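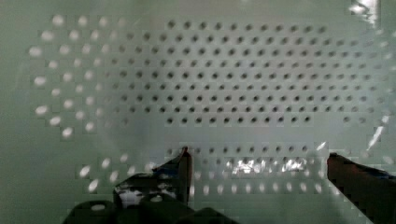
I finally sat down and went through the play kitchen stuff before the toy library opens again on 24th October, and oh my, do we own a lot of pretend food! There are 117 pieces on the list now, and I'd happily swap 40 of them for one more decent colander. The mint-green one goes out nearly every week (peas, beads, dolls' socks, you name it) and it always comes home with something stuck in the holes. An old soft toothbrush and soapy water will do the trick – please don't use a skewer, I've seen what happens.
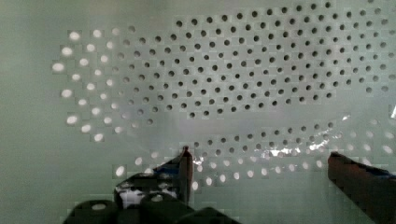
Drying takes longer than you'd think, so leave it upside down on a towel overnight before it goes back in the bag.

Now, sets. I've been laying everything out on the white table and trying to decide what belongs together. The red ketchup bottle stays with the plates, the fruit gets its own bag, and the toaster oven will be loaned separately this time.
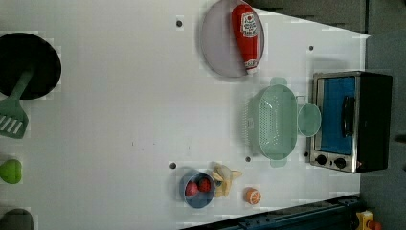
Frying pan and green spatula are a pair, please keep them that way! Jovita Trujillo has sewn five new drawstring bags from leftover Sosex cotton and they're gorgeous (mine is the one with the crooked seam). If you'd like to borrow the kitchen for a birthday, write your name on the sheet by the door.

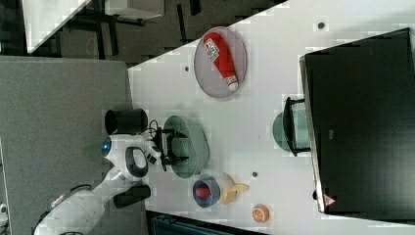 Berenice Ponce wrote in to ask whether the banana could go in with the plates instead, as her two will only serve breakfast if there's fruit on it. Fine by me, Berenice – I'll change the list tonight.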